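Mindance Brings Its Herbal Slimming Tea to Barar, With Few Numbers to Back It

December 2018

Another slimming tea has landed on pharmacy shelves in Barar, and this one promises to do its work while you sleep. Mindance, sold by the trading firm Grandthorpe, went on sale this month at 350 rupees for a box of 10 bags. The leaflet tells buyers to drink one cup at bedtime and expect a "lighter body" by the end of the box.

How much lighter, it does not say. Asked for figures, Grandthorpe sales manager Ankit Lodhi pointed to a customer trial the company ran in February. It had 53 people in it. All of them were existing customers, all got the tea for free, and they weighed themselves at home. There was no second group drinking plain tea or hot water.

"People know their own bodies," Lodhi said. "They told us they felt a difference, and they came back for more."

The company would not share the weights. It did share a sheet of comments, most of them one line long, with the names removed.
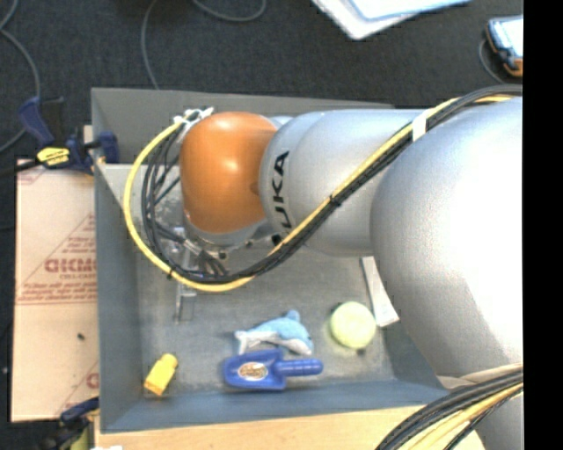 The ingredient list on the box will look familiar to anyone who has bought this kind of product before: green tea, fennel, ginger, and senna leaf. Senna is a laxative. A person who takes it may well see a smaller number on the scale the next morning, but that is mostly water and an emptier gut, and it comes back with the next few meals.

Sunita Uniyal, a dietitian with a practice in Pant, said she has seen patients go from one cup a night to three when the effect wore off. "Then they come to me with cramps and say the tea was natural," she said. The Mindance box carries a warning against use in pregnancy, printed on the bottom flap. It gives no limit on how many weeks a person should keep drinking it.

Shopkeepers seem less worried. Omprakash Prajapati, who stocks the tea near the Barar bus stand, said it sells best next to the register and that he has had no complaints. He has not tried it himself.

Grandthorpe says it has shipped 2187 boxes to stores so far. That counts what left the warehouse, and Lodhi could not say how many had been bought. He said a larger study is planned but gave no start date and did not name a doctor or a college that would run it. A lemon version is due in stores first.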